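Luangrath Markets | Client notices

1/7 From October, clients trading on the Dodarberg venue will be able to enter iceberg orders directly from the order ticket. The posts below set out how these orders will be handled.

2/7 An iceberg order shows only part of its full size to the market. A client selling 1,000 lots may choose to display 50. When those 50 are filled, the next 50 are released at the same price.

3/7 Each new portion joins the back of the queue at its price level. Clients should expect slower fills than on a fully displayed order of the same size.

4/7 The smallest total size accepted is 500 lots. The largest is 3,000. Orders outside these limits will be rejected on entry and a message will appear in the order log.

5/7 Iceberg orders need a limit price. They cannot be combined with stop orders, and any quantity left at the close will be cancelled. Clients using the Zudov gateway must fill in the display quantity field; a blank field is read as full display.

6/7 Changing the price or raising the total size will lose queue position for the portion on display. Lowering the total size will not.
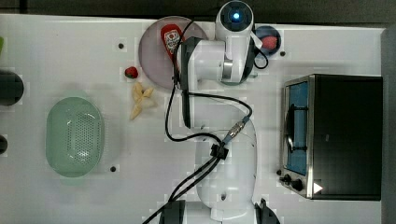

Robotic arm and pink plate on a white tabletop.

7/7 Testing is open in the Floloda practice environment to all clients with existing log-in details. Questions on order permissions should be sent to your usual account desk.

Contact us | © Luangrath Markets | Back to top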